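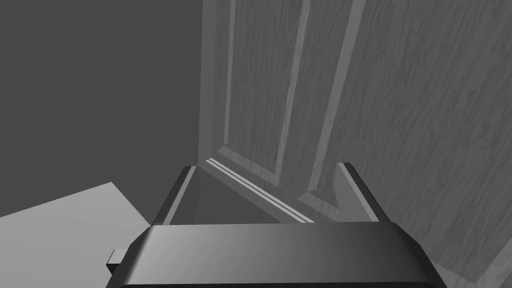
How many door demonstrations before the policy stops missing the handle?

Posted in Learning from Demonstration, October 28, 2022
Asked by fesavden_student

Hello all. I am collecting teleoperated examples in simulation for opening interior doors. The environment is one house from the Tredura scene pack, upstairs hallway, with a two-arm robot. I record the head camera, the two wrist cameras, the joint positions and the gripper commands. Until now I have 700 episodes and I train a behaviour cloning model on them.

My problem is the following. When the robot begins directly in front of the door, it does well. When I move the start position a little to the side, the gripper arrives very near to the door panel, and from there the wrist camera sees only wood grain and moulding. The handle is out of the view. Then the arm either pushes on the panel or stays where it is until the episode ends.

The head camera has a different difficulty. In the hallway there are more doors than one, and both are panelled or grey and not so different in colour.
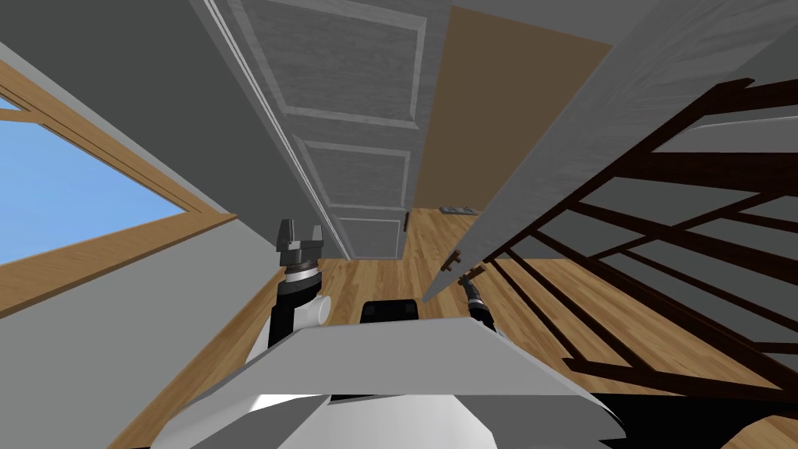

Head camera view, right arm near the handle of the grey door, the other door closed.

From this view I can tell which door is the task, but I am not sure the model can. Both arms are in view as well, and the left arm has no job in this task. I let it hang in the air wherever it was when I started the recording, so it is in another place each time.

My questions are these. Should I collect many more episodes of the same kind, or is something wrong in how I collect? Should I throw away the episodes where I missed the handle and had to come back? At the moment I delete them, because my supervisor asked for clean data. I have 69 of them in a separate folder, not yet erased. I can record until the end of the month, afterwards the workstation goes to another group.

Thank you in advance, and excuse my English please.

ramalho_lab
Accepted by the person who asked

I had the same trouble in July with cupboard doors, so I write what helped me.

Do not delete the 69 episodes. They are maybe the most useful ones you have. If every example goes straight to the handle, the model has never seen what to do when the wrist camera is full of door panel. In a recovery episode you back the arm away, find the handle again and continue, and this is exactly the behaviour you are missing. I would only cut out the part where you were pushing on the panel, if it is long, because you don't want the model to copy the mistake itself. Keep from the moment you start to back away.

Then I would record new ones on purpose. Put the gripper in a bad position first, with the panel close and no handle in the wrist view, and only then press record. Short episodes are fine. I did 42 of these and the change was bigger than from all my earlier recording, but my task was smaller than yours, so please do not take the number as a rule.

About the left arm: choose one rest position and reset to it before each episode, in the recordings and in the test both. When it is in a random place, the model must spend effort to learn that it does not matter. You could also mask the left arm actions in the loss, but the reset is easier and you can do it today.

About which door: if the task is always the same door, I think this will be solved by more variety of start positions. If you want to change the door later, you need to give the goal as an input, for example a text label or a marked pixel on the handle. The camera picture alone cannot tell the model what you want. Better to save the label now, it costs nothing and you can't easily add it afterwards.

One more thing to check. Look at the time step between the camera and the joint positions. In my set the wrist images were 4 steps behind the actions, and I lost two weeks blaming the demonstrations. Play back one episode slowly and see if the gripper command and the fingers agree.

hinport_dave92

just randomize the textures and train longer, worked for me

tredura_user_k

I do not fully agree with the answer before me. Changing the textures helps if you want to go to other houses, but the question is about one hallway and the start position. If the handle is not in the view, a new colour on the door will not bring it back.

What I would add to the accepted answer is to check your start positions as a drawing. Plot the base x and y for all 700 episodes. When I did this for my own set, nearly all points were in one small cloud, although I believed I had moved the robot quite a lot. The person at the controls gets a habit and puts the robot where it is comfortable. Let a script choose the start position and accept what it gives you, also the uncomfortable ones, unless the base is in collision with the stair railing or a wall.

Also please keep some start positions only for testing. If you test from the same places you record from, the result looks better than it is.

fesavden_student

Thank you for the answers. I made the plot and it is as you say, one cloud, and a few points near the window side. I put back the 69 episodes with the pushing part cut, and I wrote a small script for the start positions. The left arm has now a fixed rest position. I also compared the time stamps and mine are fine, no delay.

The training is running now. I will write here the success rate from the side positions when I have it. If somebody knows how to store the goal label in the Tredura episode format without breaking the loader, I would be glad, because the extra field gives me an error about the shape.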